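Skaswood Shared Workshop — Two-Arm Bench Kit, Set-up Guide
15/11/2023
Prepared by Heather Paterson and Afiq Nasution

Section 4. Positioning the arms at a kitchen counter

This section applies to members who have completed the bench assembly in Section 3 and intend to operate both arms at a sink or counter, either in the Borham Street kitchen or at home. It does not cover the single-arm Kadden stand, which has its own guide.

4.1 Before you begin

Both arms must have passed the joint check on the workshop bench. Arms that have been dropped, or stored through the winter without covers, are to be checked again by Gillespie Innes before they leave the building.

CAUTION: The arms are not sealed against water. Turn off the tap before power is applied and leave it off for the whole session.

CAUTION: Power supplies must remain on the far side of the room from the sink and must be connected through a residual current device.

4.2 Placing the bases

1. Switch off both controllers and confirm that the indicator lights are out.
2. Place the bases in front of the counter, with 700 mm between their centres. The mounts are heavy and should be moved by two people.
3. Tighten the mount bolts by hand, then a further quarter turn with the supplied key. Do not use a power driver.
4. Raise each elbow by hand until the gripper clears the counter edge. Support the forearm while doing so. The joints are not braked when the power is off.
5. Check that neither elbow touches a cabinet handle or door. Cabinets beneath the counter are to stay closed during operation.

NOTE: Members working at home may find that the counter is higher than the one at Borham Street. The Urquhart riser plates may be borrowed for this purpose and are signed out at the front desk.

4.3 Routing the gripper cables

1. Lead each cable from the top of its gripper in a single open loop, leaving enough slack for the wrist to turn fully in both directions.
2. Secure the cable at the gripper with a clip or small clamp. Adhesive tape is not acceptable, as it softens when the motors are warm.
3. Turn each wrist slowly through its range by hand and watch the loop. If the cable pulls tight at any point, release the clip and begin again.

4.4 First movement over the counter

1. Set the speed limit to 2 per cent in the controller menu.
2. Assign the left arm to the counter and the right arm to the basin. The two work areas must not overlap until the collision settings in Section 5 have been entered.
3. Place one plate under the left gripper and one in the basin. Use plates that may be chipped without regret.
4. Lower each gripper until the fingers are above the plate without touching it. Stop, and save the position.
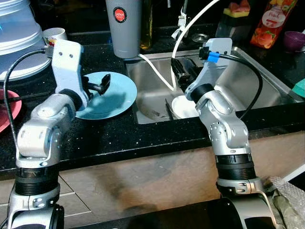
5. Repeat the approach from the rest position. The fingers should return to the saved height on each occasion. Where they settle lower, the shoulder offset has been entered incorrectly and must be corrected before any object is gripped.
6. Keep one hand at the stop button throughout. A second person may read out the steps — this is recommended for a first session.

NOTE: A closing force of 200 on the controller scale is sufficient for household crockery. Values above 2000 are reserved for bench testing and require the approval of Dwight Hiebert.

4.5 Shutting down

Return both arms to rest, switch off the controllers and wipe the fingers with a dry cloth. Enter the session in the log, including any fault message exactly as it was displayed. Loan kits are due back at the end of February.

Questions about this section should be directed to Shona Yule at the front desk.

We use cookies to remember your settings on this site. Accept | Manage preferences

© Skaswood Shared Workshop | Contact us | Back to top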